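Week 6 handout: eating through treatment

Hi all, these are my notes from the Ostville session. Start with appetite, because it goes first.

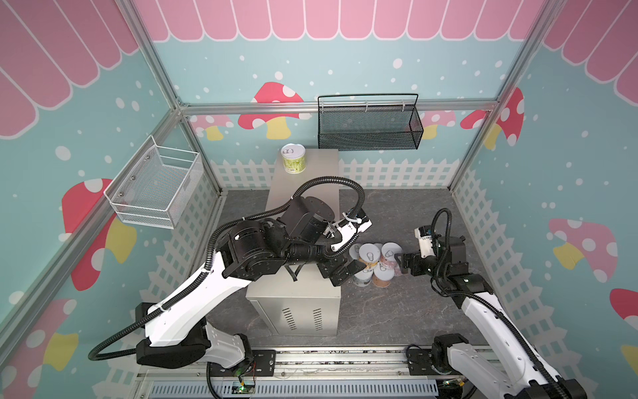

Two arms, mushroom walls

Small meals, often. I had Lino Longo keep a food log in June, and snacks of 300 calories beat big plates for him.
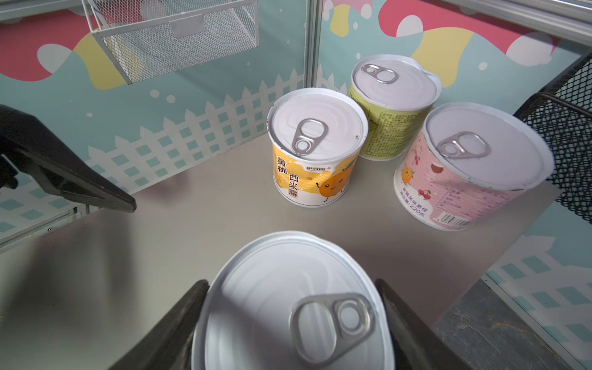

Mouth sores change what people can manage. Soft foods help, and so does anything easy to open; a ring pull like the one on that white lid can be hard on sore, numb fingers, so ask who's at home to help!

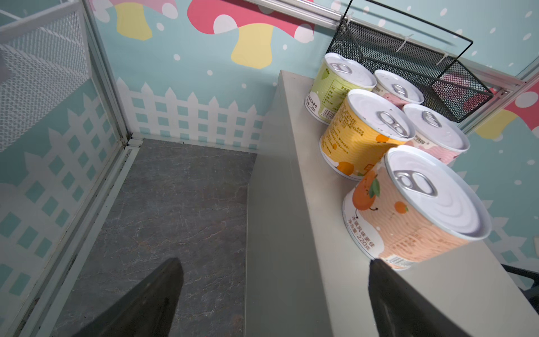
Cans with fruit labels

Nausea next time (read Padilla, page 42).

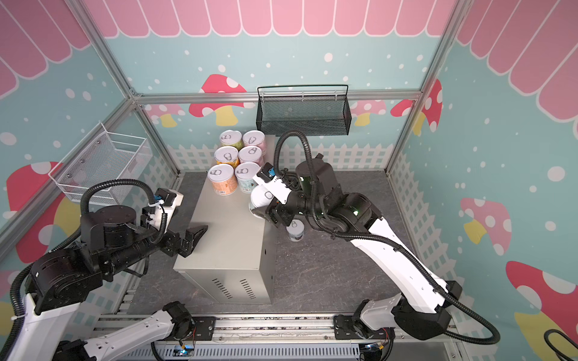 Bring your logs, and note the time of each snack too.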